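How to Share a Cloakroom with a Robot
24 January 2025 | 3 comments | 60 shares

When Haleck took on the robot for the staff cloakroom, we were promised that it would free us up for more rewarding work. I have since been rewarded with the job of writing these instructions. They are for anyone on the Cladier building rota who has to set the thing going, leave it alone and put up with the results.

Before you start

Take your own coat out. The robot can't tell a work coat from yours and will tidy it with the same slow devotion. Beat Steiner lost the use of his for a whole lunch hour this way, and in May, when it was hailing.

You will need the key to the cloakroom, the tablet and a dry cloth. The tablet is on charge behind the front desk, or else it's flat.

Step 1. Look at the fingers

Bring the arm to its rest position and open the wrist camera on the tablet. Most of what you get is finger, very dark, with a pale edge and a hooked tip. Don't go adjusting the camera, because the finger is meant to be in view. Compare what's on the screen with this one, then wipe both fingers with the cloth anyway. 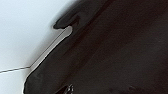

Step 2. Set up the wardrobe

Open the door as far as it goes and leave it open. Each garment needs its own hanger and each hanger its own hook. We used to put five on a hook and push. The robot doesn't push, it stops and sends a message, and the message comes to you.

Leave some wall showing between garments. Bottles go in the basket at the bottom. Cyrill Lehner considers all this a waste of good hanging space and he may be right, but he has stopped getting the messages.

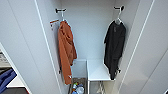
Two garments, two hooks, bottles down below.

Step 3. Start the run

Press Start, stand back and wait. A run takes 90 minutes. By hand it took me less, though I did complain throughout and the robot doesn't.

If it stops, read the message before pressing anything. "Grasp uncertain" means straighten the hanger and press Resume. Anything with a number in it means ring Kamata support and find a chair.

What has changed for us

Coats are no longer anybody's last job of the day, and I don't miss it. What we have instead is checking, which goes on the same timesheet under a longer name. If you've done a check, write it down. Checks that aren't written down don't count as hours, and Beat and I found that out separately.

Contact the Bristalura facilities desk | © Haleck | Back to top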